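About Gostix

Gostix supplies drinks service equipment and table layouts to conference rooms, canteens and small event venues. The business began in a rented unit at Nillholm with one product, a flat serving tray with a raised rim, and still treats the tray as the base unit for everything else it does. Bottles, cups and jugs are all specified by how they stand on a tray and how easily they can be put down and picked up.

The company is run by Ylva Boström, who trained as a packaging technician and wrote the first loading sheets. These are single pages that state which items go on which tray, in what order, and on which side of the table the tray is to be placed. Clients receive the sheets with their equipment and may copy them for their own staff.

What we supply

Trays are held in two lengths, both with rounded corners. The short tray is listed as Drondden 15 and the long one as Drondden 16. The numbers refer to catalogue positions and have no relation to size. Both can be wiped down with ordinary washing-up liquid and a soft cloth. Scouring pads will dull the rim and should be kept away from it.

Bottled drinks are placed upright. Bottles with a lobed base need a flat floor beneath them, so ribbed or slatted trays are left out of the catalogue. Loading starts at the end furthest from the person serving and works back towards the near end - the hand then never passes over a bottle already in position. Unloading runs the other way.

Tables are supplied on request through the Angelovski range. We recommend a plain, pale top. Spills show up quickly on it, and a coloured tray is easy to find from across a room. A tray should sit fully on the table with no part of the rim over the edge.

Where we work

Our stock is kept at Nillholm, in one building with the layout room. The store holds 2000 trays, of which 300 are set aside for short-term hire. Hire stock is washed, dried and checked for cracks at the corners before it goes back on the shelf. Trays with a damaged rim are withdrawn. Orders confirmed before 15:00 are picked on the same afternoon.

New loading sheets are tried out in the layout room before they are issued. A sheet is passed when someone who has not read it before can set the table from it without asking for help. Sheets are reviewed each November, and clients on a hire contract are sent any revised pages with their next delivery.
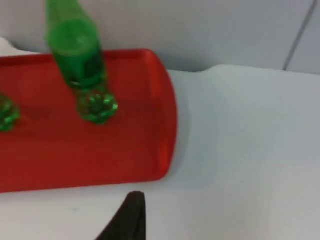
Red tray on a white table.

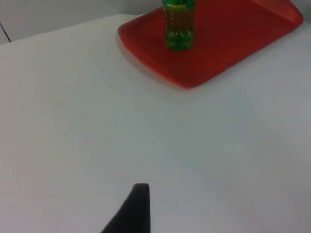 Can trays be hired without bottles or tables?

Trays are available on their own, for hire or purchase, and the matching loading sheet is included in either case.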